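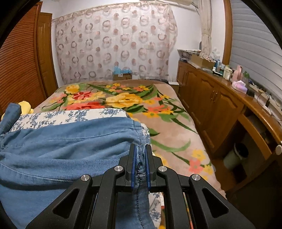 Category: Support > Billing and Orders > Resolved
Reading time: 2 min

Subject: Duplicate order confirmations sent to Plillela account holders

Reported by Selvaraj Marikar, Customer Accounts, 14/01/2026.

Customers who placed a bedding order through the Plillela store received two or more confirmation emails for a single purchase. Payment was taken once in each case. A total of 2,831 messages were sent in error.

Entry 1 - G. Wolde
Mail queue reviewed. The second message carries the same order number but a later time stamp. The fault does not occur on orders paid by gift card.

Entry 2 - G. Wolde
Retry limit found set to 5 on the Esateck mail service. The agreed setting is 2. Limit corrected and the queue restarted. One test order still produced a duplicate.

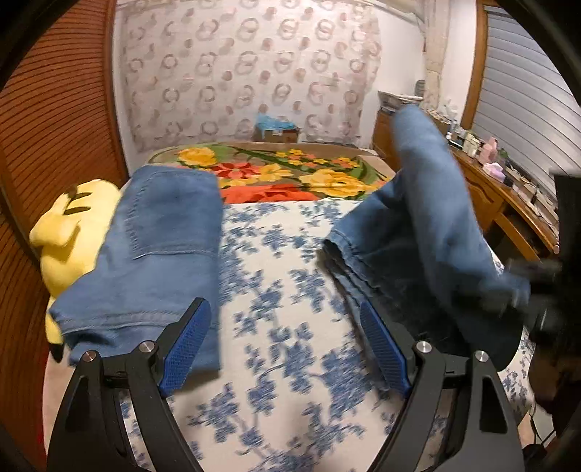 Bedding.

Entry 3 - Hyun-seo Yeon
The remaining duplicate was traced to an old notification rule left active after the March update. The rule has been removed. Three further test orders each produced one confirmation.

Customers who contacted us have received a written reply. No refunds are due. Agents should refer any new report to this ticket and should not resend confirmations by hand.

Status: Closed
Approved by: Gil-soo Bang

Contact Support | © Fundico Customer Services | Back to top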